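Why I stopped buying clothes for one winter

02/03/2018

When I moved to Broltberg, I came with two suitcases, and one of them was almost only sweaters. I was afraid of the cold. People at home had told me terrible things about the winters here, and I believed all of them. In my first months I bought even more: a coat in the sale, then another coat, because the first one was from a sale and I did not like it.

I write this to argue for something simple. I think we should keep our clothes much longer than we do, and I think the shops have taught us to feel ashamed of it. I do not say this as an expert. I work in an office and I can sew on a button.

My grandmother was born in 1921, in a village where a coat was a serious matter. You ordered it once, you wore it to church, and later it was cut smaller for a child. She did not talk about this as a virtue. She found it boring, I believe, and she was very happy when the first clothing store opened in Vurska and she could choose a blouse from a rack. I try to remember this when I become too strict. Poor people did not mend because it was beautiful. They mended because they had to, and many of them were tired of it.

But between her life and mine something went too far. Last year I added up my receipts and found that I had spent 506 on clothes, and I could not remember half of what I had bought. It is not an enormous sum. What troubled me was the forgetting. My grandmother could tell you the price of every coat she ever owned and who was standing in the shop when she paid.

So this winter I made a rule for myself: no new clothes until the end of February. I expected to suffer, and for two weeks I did. I walked past the windows on the main street like a person on a diet walks past a bakery. Then it became easier. I started to look at what I already had, and I took things to Esfahani, the small repair shop behind the station. A new zipper there costs less than lunch. The lining of my old coat took 4 days, and the coat is now warmer than when I bought it.

The usual answer to this is that repair takes time, and that only people with free evenings can afford to care. There is truth in it. A mother with two jobs does not need my advice about darning. Still, I notice that the same people who have no time for a button have time to send back three parcels, and I was one of them.

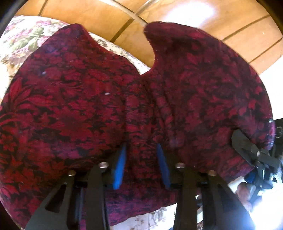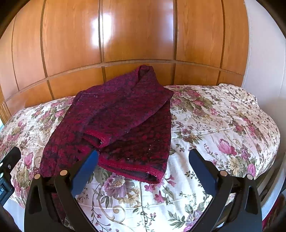
Another answer is that clothes today are made so badly that there is nothing to repair. This one is harder for me. I have a shirt from Jusimari that lost its shape after the second wash, and no tailor in the world can give it back. Here I think the law should help us. We accept that a refrigerator must work for some years — why do we accept that a shirt can die in a month? A label tells me how hot the water may be. It could also tell me how many washes the maker is ready to promise.

Until such a label exists, I ask in the shop. The sales people look at me strangely, but one of them went to the back room to find out, and she returned with an answer. I bought nothing that day, of course. February was not finished yet.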